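Tarneck Hand Gripper Kit – Set-up Guide

Section 4: Preparing the table and checking the fingers

Read this section before your first recording. The Tarneck kit is supplied with 2 hand grippers, their cables and a spares bag. Section 3 covers connecting the cables to the Bundmont control box.

4.1 Laying out the table

1. Cover the work area with a plain white sheet. Paper or foam board will do.
2. Put the container to one side and the item to be moved next to it, with a clear gap between them.
3. Lay flat items, such as a clothes hanger, away from the edge of the sheet.
4. Pick up one gripper in each hand. Keep the marked plate on top and do not cover the dots with your fingers or sleeves.
5. Let each cable hang down past the hand.

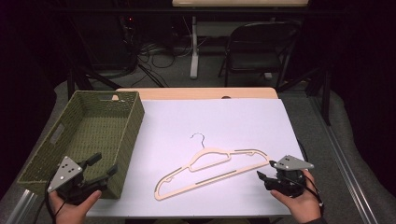
Work at a steady pace. Beginners tend to rush the approach and squeeze too early – allow a short pause before closing. If the control box shows a tracking fault, stop, put both grippers down and start the recording again.

Caution: Do not pull a gripper by its cable.

4.2 Checking the finger pads

Carry out this check every 200 recordings, or sooner if items begin to slip.

1. Switch off the control box.
2. Open the fingers fully over a pale surface.
3. Look at both pads, then wipe them with a dry cloth.
4. Close the fingers slowly by hand. The tips should meet evenly.

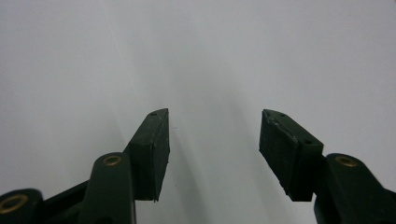

Pads are rated for 2,000 closings in normal use and should be changed as a pair. Light grey scuffs on the black faces are normal, and small chips near the edge need no action while the grip stays firm. Look as well at the brass-coloured eyelets in the green links. If one is loose, do not tighten it yourself.

Note: Replacement pads are sold by Muron under the kit name. Quote the serial number when ordering. Repairs are handled by Sizwe Nkosi at the Ntuli service desk.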